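Grasp rules for sim episodes: what do you write down before you start?
Barkenora Community Forum > Simulation > Good practice

gripper_elsie
Posted 03/09/2019
Hi all! We're finally writing a proper rulebook for our simulated grasping work at Clutside and I am having way too much fun with it. Until now every person on the team had their own idea of what counts as a good pick, and you can imagine what that does to a training set. I went back through 362 old episodes and the success label meant at least two different things depending on who had set up the task.

So, the draft as it stands:

1. A grasp counts as success only after a hold of 600 physics steps with no slip past the tolerance.
2. Every episode stores the seed, the friction values and the solver settings. All of them, even if you didn't touch them.
3. Contact has to be on the pads. Wedging something against a finger housing is a fail, even if it stays up.
4. The wrist view is saved at full rate and the overview at half rate.
5. Failed episodes are kept and labeled, never deleted.

Rule 3 is where the arguments started. Our bottle task is the worst for it, what with the cap and the body being different widths and the fingers coming in from more than one side.
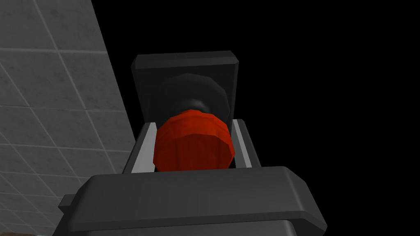 My feeling is that a rule about contact is only worth having if the simulator can check it for you, so I'd like to log contact pairs by geometry name and let a script decide. No more squinting at renders! Would love to hear what the rest of you do, especially anyone who has had to hand their data to another group.
— Elsie Marsden

hboiko
Nice list. Rules 2 and 5 should be printed on a mug. I'd push back on 3, though. Real hands wedge things all the time and it works fine. If you fail every one of those you're teaching the policy to avoid something useful. We label them "hold, off-pad" and let whoever trains on it decide.

miroslava_k
Agree with Elsie on this one. Off-pad holds in sim are mostly a gift from the collision mesh. Our housings are convex hulls, so there's "material" in places where the real part has a gap. We had a beautiful run of off-pad successes and then looked at the hulls... ouch. I'd fail them until somebody has checked the collision geometry against the CAD.

hboiko
OK but that's an argument for fixing the meshes.

miroslava_k
Sure, and who's fixing them by April?

gripper_elsie
Ha, fair on both sides. What if the episode gets two fields, "held" and "on pad", both yes/no? Then success for the main set is both, and Hryhorii can have his wedges.

hboiko
I can live with that. Two fields beats one clever one.

levchenko_s
Jumping in from the Hrynyshyn side. We got burned on low-poly objects. Anything round that is modeled with flat facets will sit differently depending on how it's turned — a pad on a flat is a lovely stable contact, a pad on an edge rocks. Please add a rule that the starting yaw is randomized and stored. We found 213 episodes where the object had been spawned at the same angle every time, and the policy had basically learned that one flat.

Also, a separate collision shape from the visual one is fine, but write down which is which. I've seen people judge a grasp from the render when the physics was using a plain cylinder.

gripper_elsie
Stepan, this is gold, thank you! Yaw goes in as rule 6 and the visual/collision note as 7. I'm slightly horrified, as I don't think our bottle script ever touched yaw.

bkobzar
Question about rule 1. Why steps and no seconds? If somebody halves the timestep, your hold time halves with it. We write it in simulated seconds in the Givlow guide and let the config work out the steps.

gripper_elsie
Oh, good catch. Steps is just what I had in the code. Changing it to seconds.

levchenko_s
+1 to seconds. And say if gravity is on while you count. Laugh if you like, I've reviewed a set where it wasn't.

bkobzar
Last one from me: rule 4, half rate on the overview. I'd save both at the same rate. Matching up two streams later is miserable, and disk is cheap.

hboiko
Disk is cheap until you have 4000 episodes with depth on. I'd keep half rate and stamp every image with sim time.

bkobzar
We'll have to disagree there, I've done that matching job and I'm not doing it again.

gripper_elsie
I'll leave 4 marked as open and put both versions in. Second draft goes up in this thread once I've rewritten the label script and rerun the bottle task with random yaw. If you have a wording for the slip tolerance that you like, please paste it, mine is currently three lines long and has a footnote.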